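Wistness Working Group on Good Practice for Handheld Gripper Recording in Homes
Minutes of the meeting of 12 April 2019
Place: Wircombe office, small meeting room, and by telephone
Chair: Kamran Jafri
Present: members for Flosadus, for the Đào workshop and for the Wircombe office
Minutes taken by the Wircombe office

1. Opening and previous minutes
The chair opened the meeting and asked if there were corrections to the February minutes. One correction was made. In item 4 the word "operator" must be read as "recorder", because in our draft the operator is the company and the recorder is the person who holds the grippers. With this change the minutes were accepted.

2. Status of the draft
Draft 3 of the practice rules was sent to all members before the meeting. It has 18 rules, two fewer than draft 2. The two rules on battery storage were moved to the annex, as was agreed by email. The member for Flosadus said that the numbering in the annex still follows the old draft. Wircombe will correct it.

3. Rule 5: Preparing a room
This rule took most of the time. The present text says: "The room shall be in its normal state." The Đào workshop reported that recorders understand this in different ways. Some of them tidy the whole room before they start, and some do not touch anything, also when there are papers with names on the desk.
Flosadus was of the opinion that a tidy room gives poor material for training, and that the rule should forbid tidying. The chair did not agree to forbid it, since the home belongs to the resident and the resident may tidy as he or she likes. After discussion the following text was accepted: "The recorder shall not ask the resident to tidy the room. Letters, screens, family photographs and medicine labels shall be removed or covered before recording starts."
It was asked if windows should also be covered. A window can show buildings from which the address may be found. The group could not decide. Covering the window changes the light very much, and daylight is wanted. This point stays open.

4. Rule 7: Small personal objects
Draft 3 treats jewelry, coins and keys as one group. The member for Flosadus proposed to separate keys, as a key can be copied from a sharp picture. Accepted. Keys will go to the list of objects that are never recorded.
For jewelry, the resident must give permission for the object itself and not only for the room. A list of the pieces is written before the first recording and signed after the last one. Đào asked if this is also needed for beads and toy jewelry of low value. The chair answered that the recorder cannot judge the value, so the list is made in every case.

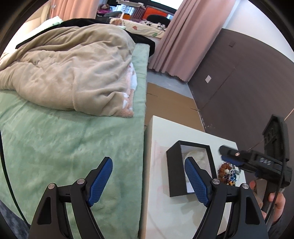 The maximum time of one recording near jewelry was also discussed. Đào works with 200 seconds and Flosadus with 40. The group took the longer time, with a pause after each recording so that the recorder can compare the table with the list.

5. Rule 11: Grip pads
The text now says that pads shall be "clean". Flosadus finds this too weak. New text: "Pads shall be wiped before each room and inspected for cuts and loose edges. A damaged pad shall be replaced on both fingers, also when only one is damaged." Accepted with no votes against.
The pads of both grippers in one set should be the same type and come from the same delivery. This was put as a recommendation, as smaller teams said that they cannot always follow it.

6. Rule 12: Cables and the position of the recorder
Where the gripper has a cable, it shall run along the handle and be fixed so that it does not hang over the work surface. The member for Đào told of a glass that was pulled from a table by a cable in February. There was no injury. The report has the number 2613 and can be read at Wircombe.
The recorder shall not kneel or stand on a bed. Soft objects on the floor, and sheets that can slide, shall be checked before the recorder walks backward.

7. Any other business
Đào asked if the rules will be translated. The chair said that this must wait until the text is final.

8. Actions
Wircombe: correct the annex numbering and send draft 4.
Flosadus: write a proposal on windows and daylight, one page at most.
Đào: send the form for the jewelry list which is used in the workshop now.
Kamran Jafri: ask the members who were absent for written comments on rules 5 and 7.

The date of the next meeting will be sent by email together with draft 4.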